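Bilness House shared kitchen: monthly safety checklist, August
Unit 213, second floor
Checked by: Remzi Keskin
Comments by: Lachlan Gourlay

1. Exits and walkways
Pass. Door to the stairwell opens fully. The flattened boxes from last month are gone. Please keep it that way, the recycling room is open until 9 p.m.

2. Small appliances on tables
Pass with comment. Steamers stay on a clear table, handles out to the sides. Let the pot cool before lifting the basket. Unplug when finished, including overnight.
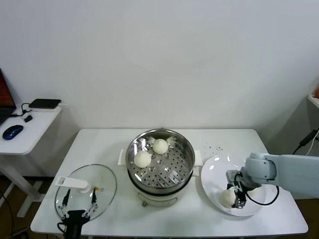 Item 2. Electric steamer on the white table, two buns in the basket.

3. Outlets and cords
Fail. The outlet left of the sink does not trip when the test button is pressed. Taped over and reported to Grudport Electric. Use the other wall until it has been replaced. The extension cord behind the fridge has been removed. Extension cords are not allowed in this kitchen for any appliance.

4. Fire extinguisher and blanket
Pass. Gauge in the green, pin and seal in place. The blanket had been hung behind the aprons, where it was hard to reach. Moved back to its own hook.
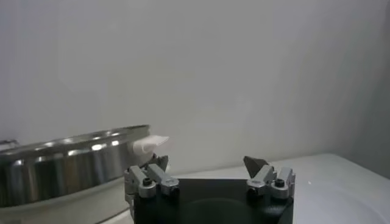 The hinge on the tall Stuletti cabinet is still loose, and this is the second month it has been on the list. The top screw turns without biting and the door drops when opened. LG to fit a longer screw on Saturday. After any repair, check that each screw head sits down in the part it holds, like the black ones set into the light grey blocks, and does not stick out where a sleeve can catch. Marked as item 5, fail.

6. Refrigerator
Pass with comment. Reading was 39 F at the door shelf. Five containers had no name or date and were thrown out. Labels are in the drawer under the microwave.

7. Hand sink
Pass. Soap and towels stocked. Drain is slow, Remzi will snake it.

8. Food on tables
Pass with comment. Put the lid back on between batches. Paper liners should stay under the food and inside the pot.

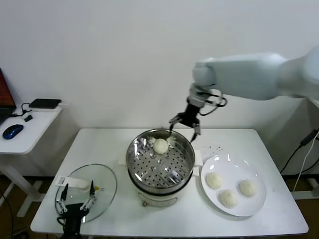

9. Floor and mats
Fail. The mat at the stove curls at one corner. Replacement ordered from Pattinasarany, 58 inches long, same as the old one. Leave the old mat rolled up by the door until then.

10. First aid box
Pass with comment. Burn gel is low, 2 packets left. Bandages fine.

Open items carried over: 3, 5, 9.
Signed: R. Keskin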